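Speaker notes, Plasik group talk, February 28, 2020
Asmaa Bouazza

Slide 1. Say hello, thank Ateş for swapping slots with me. Joke about the projector only if it misbehaves again!

Slide 2. What we wanted to know: can the arm judge its distance from a plain wall using just the wrist camera? Plain walls are horrible for this. There's hardly anything to latch on to, so the old Romow method (matching little details between views) has very little to chew on. Ask who's tried it. Wait for the groans.

Slide 3. Our idea, which we've been calling Usness, is to use soft shading and the gripper's own fingers as clues. The fingers are always in shot and we know how big they are, so why throw them away? Most people mask them out, and so did we until November. Slow down here, I always gabble this bit.

Slide 4. Leave this one up for a while and let people look before I start talking. 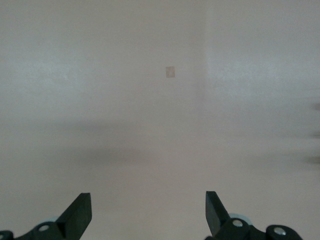 Slide 4: wrist camera view, jaws apart, small beige patch on a pale surface.

Point at the patch first, then at the soft grey band running across the middle. The patch is faint, and I want them to see how little the camera has to go on. Then point at the silver screw heads, lovely bright spots and dead easy to find.

Slide 5. Numbers. We trained on 3557 views and held back 59 for testing. Typical error was around 7 mm with the fingers left in, and more than double that with them masked out. Own up to the 2 test views where it went badly wrong, because someone will ask (and I still don't know why, so say so).

Slide 6. Next up is shiny surfaces, which I'm dreading a bit. If we're running late, skip the training curves and go straight to questions. Leave slide 4 up while people ask.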